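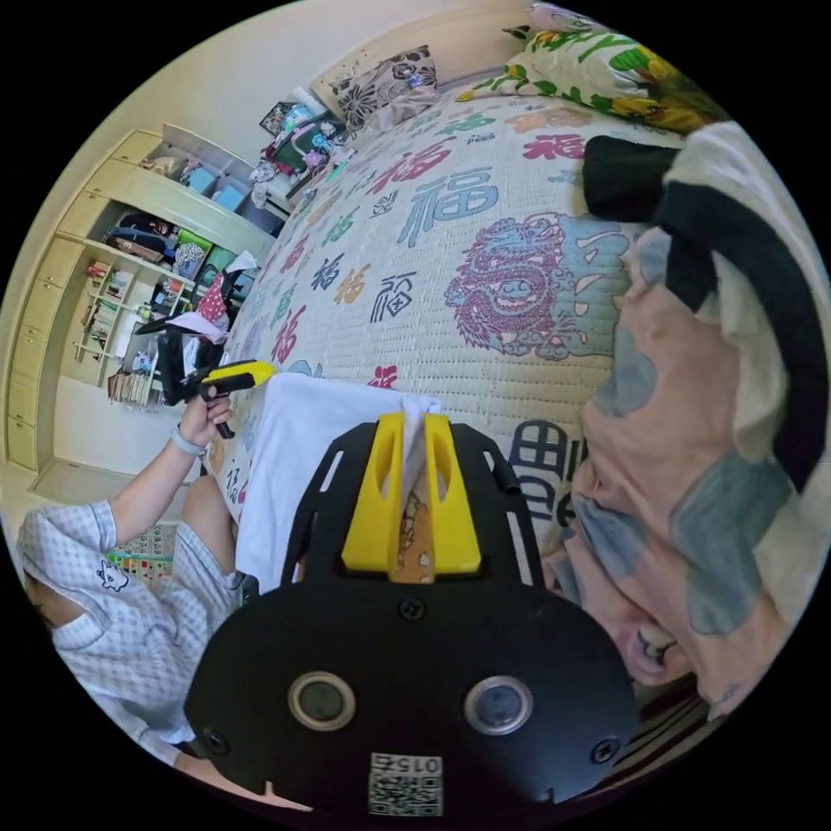
Numley shop help desk
Ticket: quilt pattern import drops blocks, yardage comes out short
Opened by Shiela Evangelista, January
Status: solved

We use cookies to remember your login and your language. Accept | Manage settings

Shiela, 9:10 am
Hi all! First, I love this program. I've laid out four bed quilts in Numley since the fall and I'm never going back to graph paper. But I've hit something odd with the biggest one yet and I'd be so grateful for a second pair of eyes.

The quilt is a king size, lots of little squares, 3,000 pieces in the plan. I drew it in Clavik (the old desktop version, I know, I know) and exported it so I could use the Numley cutting list. The import finishes with a green check mark and no warning. Then I open the cutting list and it says 2,830 pieces. The layout on screen looks perfect, corner to corner, which is what's driving me up the wall.

What I've tried so far:
- Exported again from Clavik with a new file name. Same number.
- Turned off "merge matching neighbors" before importing. Same number.
- Restarted everything, laptop included. Same number.
- Imported one of my older, smaller quilts. That one is perfect!

I haven't cut anything yet, thank goodness. The print I want for the border is a Figueroa and my store only has the end of the bolt, so I really need the yardage to be right before I drive over.

Sabine Harms, support, 9:52 am
Hi Shiela! What a project, and thank you for listing what you'd already tried, it saves us both a lot of back and forth. You're 170 pieces short, and with the layout drawing correctly I suspect the pieces came in fine and the cutting list is skipping them.

Could you open Fabrics, then Swatches, and tell me if any swatch has a gray corner? Also let me know if any two of your fabrics have the same name.

Shiela, 10:15 am
No gray corners. But yes to the second one! I have two fabrics both called "Zirnstead cream." One is the plain and one is the tone-on-tone with the tiny leaf. I named them in a hurry. Would that do it?

Sabine Harms, support, 10:31 am
It very well could. Clavik gives every fabric a hidden number, so it doesn't mind twins. Our cutting list goes by name. When it meets two with the same name it should add them together, but if they have different widths it can keep the first and drop the second. Are yours different widths?

Shiela, 10:40 am
Ooh. The plain is a wide backing fabric I had left over, and the leaf one is regular width. So yes!

Sabine Harms, support, 10:58 am
Then let's try this, in this order:
1. Save a copy of the project under a new name.
2. Go back to the Clavik file and rename the leaf fabric. Anything will do, as long as it's different in the first 12 letters.
3. Export, and choose "full fabric info" in the export box.
4. In Numley, start a blank project and import there. Don't import over the old one or it will hang on to the old names.
5. Open the cutting list and press Rebuild.

Shiela, 11:47 am
IT WORKED! Well, nearly. I did step 4 wrong the first time (imported over the old one, of course) and got the same short list. Blank project, tried again, and there it is: 3,000 pieces. The leaf fabric has its own line now. I did a little dance in the sewing room.

One more question while I have you. The border strips show a total length of 340 inches. Does that include the mitered corners, or do I add those myself?

Sabine Harms, support, 12:06 pm
Hooray! The 340 includes the miters if the box marked "corner allowance" is checked under Borders. It's off by default on imported projects, so have a look before you go shopping. If you check it and the total goes up, use the bigger number.

Shiela, 12:20 pm
It was off. Checked it, the total went up, and I've written the new one on my hand so I can't lose it. Thank you, thank you! I'm off to the store before somebody else gets that Figueroa.

Sabine Harms, support, 12:34 pm
Good luck with the bolt! I've passed the matching-names problem to the developers and asked for a warning at import. Until that's in, anyone reading with the same trouble can follow the steps from 10:58. Closing this as solved, but replying will open it again, and I'd love to hear how the border comes out.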